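I have been putting off the pen situation for most of the year. Every drawer in this house has pens in it. The kitchen one has pens, the drawer under the phone charger has pens, and there was a whole sandwich bag of them in the hall closet behind the light bulbs (I have no memory of doing that). So on Monday, with it too hot in July to do anything outside, I dumped every last one of them onto the living room rug and sat down with a pad of scrap paper.

Final tally: 181. And 57 of those wrote on the first try! I was pretty pleased with 57 until I remembered it left a whole heap that didn't.

I tried all the tricks. Scribbling in circles, rolling the pen between my palms, running the tip under warm water. The water thing worked on a few of the Astell gel ones from my old job and did nothing for the ballpoints except get blue on my thumb. Anything that still wouldn't write after a good scribble went in the trash bag. I kept one dead one for sentimental reasons, a green Lindgren from the summer I worked the ferry counter in Droltuvport, and it is going in the box with the ticket stubs.

Markers were a separate headache. Caps had gotten switched all over the place, so you'd pull off what you thought was a red and get brown. I went through them one by one on the back of an envelope and gave back as many of the right caps as I could find. Highlighters I gave up on. They all look dry to me even when they're new.

Then came the question of where to put the keepers. I looked at desk organizers, and the Vuswood one I liked has a little drawer and a slot for scissors and costs way more than I want to spend on a thing that holds pens. I had a sleeve of paper cups left over from a birthday, plain white ones, so paper cups it is. They weigh nothing and they look nice and clean on a white tabletop.
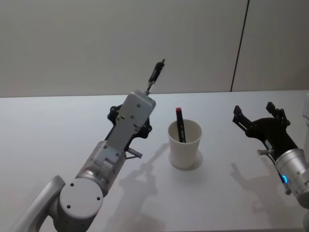
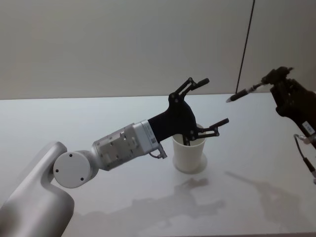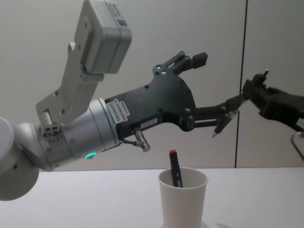 The one thing I'd warn you about is tipping. A paper cup with a couple of heavy markers leaning the same way will go over if you so much as bump the desk, so I've started dropping a handful of dried beans in the bottom first. Pebbles would work too. I also stopped filling them to the top, and it's so much easier to grab the one you want when you aren't pulling up four others with it.

Next up is the rubber bands, which live in a coffee can and have mostly turned into one big rubber band. And I still have to do the car. There are at least three pens in the car.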